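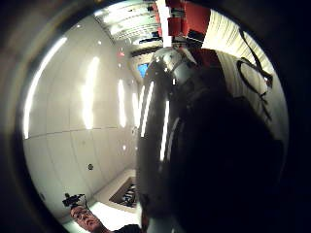
Clamus list archive
Previous | Next | Thread | Author | Date

Re: Pleated curtain opposite white wall panels - glare, cleaning, cables
2023-12-10
Posted by Oanh Lại

Hello all,

I've been reading the Clamus list for a long time and don't post much, but this question is close to what we have on the second floor at Shboul, so I'll answer at length. The original message is below, with my replies in between.

> We are taking over a long narrow room that will be used for
> display work and some meetings. One long side would be white
> wall panels, floor to ceiling, and the other side is a mess of
> pipes and shelving that we want to hide. Has anybody put a
> pleated curtain down the whole side of a room like that? I'm
> worried it will look like a hospital.

We did it in March of last year and we still have it. White panels on one side, a cream pleated curtain on the other. I had the same worry about the hospital look. The color of the curtain matters a lot here. The first samples we hung were a pure white, and they did look like a ward. The one we chose is a pale cream, and next to the white panels it looks a good deal warmer than it did on the sample card. Get a piece big enough to hang at full height before you decide. A square the size of your hand will not help you.

The folds matter too. Our pleats are fine and close together. We tried a wider pleat on one short section, and it sagged between the hooks and looked tired within a few weeks. The fine pleats use more cloth, so the price goes up, but they hang straight. We bought the track and hooks from Zullosow and had the curtain sewn by a shop in town that normally makes stage drapes. They asked for the height at both ends of the room and in the middle. I thought that was overdoing it until they showed me the numbers. Our floor drops 9 millimeters from the door to the far end.

> Second question is about the panels. The sales rep says semi-gloss
> is easier to wipe. The room has a grid ceiling with bright lights
> in it. Will that be a problem?

Yes, it can be. Under a bright ceiling grid, a shiny white panel throws the lights back at you as long vertical streaks. They move as you walk down the room. For storage or a corridor you would stop seeing them after a day. For display work you won't stop seeing them, and they get into every picture you take in there.

Our panels are from Lurkex. I don't want to tell you the exact line, as I believe they have changed the names since then, but ask for the finish on an actual panel and prop it up under your own lights before you order. The rep's office had soft lamps and everything looked matte in there. Things that helped us afterward:

- Pulling one tube out of every second fixture nearest the wall. This cost nothing. The far end got a bit dim and we put up with it.
- Keeping tall display boards a little way out from the panels, with the back of the board toward the wall.
- Standing large dark objects on the curtain side. Anything black and glossy picks up highlights from both sides of the room if you leave it in the middle. On the curtain side it gets the softer light from the cloth on one flank, at least.

What did not help was the anti-glare film. We bought a roll and put it on two panels. It bubbled at the horizontal seam and took me most of an afternoon to get off again, with a hair dryer and a plastic scraper. If somebody wants the rest of the roll, write to me off list and pay the postage.

About wiping, the rep is right. Shoe marks and hand marks come off with a damp cloth and a drop of dish soap. The one place that gets grubby is the seam between the lower and upper panels. Dust sits in it. I go along it with a dry paintbrush, an inch wide, and then a vacuum with the narrow nozzle. Do it in that order. If you wipe it wet first the dust turns into a gray line and you have to pick it out.

> Do you do anything about the cables? Our outlets are mostly on
> the wrong side.

This is the part I would do differently. Most of our power comes from the curtain side too, behind the cloth. We planned for cables to come out underneath the hem. In practice people are in a hurry, so a cable gets brought over and looped across the front of the curtain, and then it stays there. A black cable on a cream curtain shows from the other end of the room. It also pulls on the pleats. After a few months you have a dent in the folds that steaming only half fixes.

If I were starting over I would ask the sewing shop for slits in the curtain, bound at the edges, one for each outlet. They hide in the pleats. The shop quoted us 37 dollars a slit to add them later, with the curtain taken down and brought in, and we have not gotten around to it. Done at the start it would have been much less.

For now we use these rules, and they work most of the time:

Cables go under the hem or they don't go. Anything running along the floor is taped down flat, white tape on our pale floor, and pulled up at the end of the day. Leave tape overnight with the heat on and it leaves a gum line. Coil what you are not using and put it on the hook by the door. Don't clip anything to the curtain, not even with a clothespin. The marks from the clip don't come out.

> Last one - budget. We have been told very different numbers
> for the curtain.

I can only tell you ours. The curtain cloth and sewing came to almost 600 dollars, and we had the track already paid for out of another pot. That was for one side of the room only and with us hanging it ourselves. Hanging it took two people and two stepladders. Start from the far end and work back to the door, or you will be shuffling the whole weight along the track at the end with your arms over your head. I say this from having done it the wrong way around.

The cloth has to be flame retardant if the public is coming in. Ask for the certificate when you order and keep it in the same folder as the receipt. We were asked for ours and it took me two days to find it. Also ask if washing takes the treatment out. With ours it does, so we don't wash it. It gets vacuumed with the soft brush, top to bottom, following the folds. The lower half gets dirty much faster than the top.

A few smaller things that you did not ask about.

Leave a hand's width between the curtain and whatever you are hiding. Ours touches a shelf bracket in one spot and there is a worn patch there now. I have wrapped the bracket in felt.

Mark where your switches and outlets will be before the panels go up, and cut the holes on the floor, face up, with tape over the cut line. We cracked one panel by drilling it after it was on the wall. Lurkex sold us a single replacement but it was from a later batch and is a slightly bluer white. It is the last one before the corner and I still look at it every time I go past.

Order extra hooks. We have lost 6 so far. They break when somebody yanks the curtain from low down, and then the pleats on either side bunch up. I keep a bag of spares in the drawer with the tape.

And hang the curtain last, after the ceiling people are finished. We had two ceiling tiles changed after the curtain was up, and the dust from them went right into the pleats. It took a full morning to vacuum out, and I had to do the top part from the ladder.

If you want the track drawing I can scan it. It's only a pencil sketch with the hook spacing written on it, but the measurements are right. Tell me the ceiling height of your room too - Zullosow has a longer bracket for the low ones, and it is not on the regular price sheet.

I'd like to hear what finish you end up with on the panels. We may need to do the small room next door at some point, and I don't want to do the film again.

Oanh

--
Oanh Lại
Room and display upkeep, Shboul

Previous | Next | Thread | Author | Date

Contact the list owner | Copyright of messages stays with their authors | Back to top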